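About Srour Cable & Bench

Srour started as a repair counter for leads, chargers and odd little adapters, and people still come in with a shoebox of them. Wissam Zein opened the doors one June with a single bench, and there are now seven of us looking after 43 regular customers – schools, mostly, and a few very patient offices.
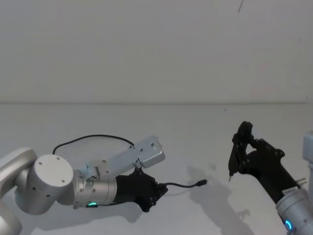 Black cable and plug at the white table.

We like a plain table and a plain wall, and we keep it that way. A thin black lead is easy to lose on a busy bench, so boxes, mugs and paperwork live next door, and Hiba Saab will cheerfully carry yours there if you forget. 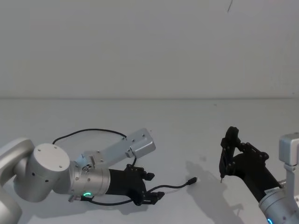
Maya Najjar: I brought in a whole drawer of tangled leads and got them back coiled, tied and labeled. I've kept them that way ever since!

Coiling is something we're glad to teach, too. Bring a cable, lay it out loosely, and we'll take you through it as slowly as you like.

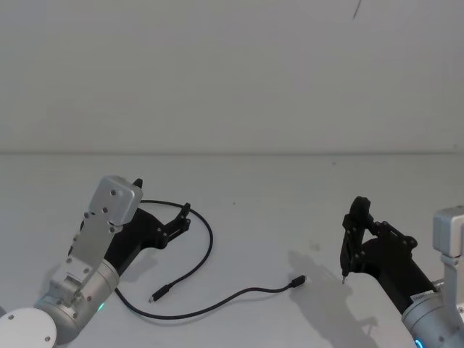 Page last changed: November 24, 2024

New visitors are always welcome at the counter – ask for Arlindo Cordeiro, or simply ring the bell.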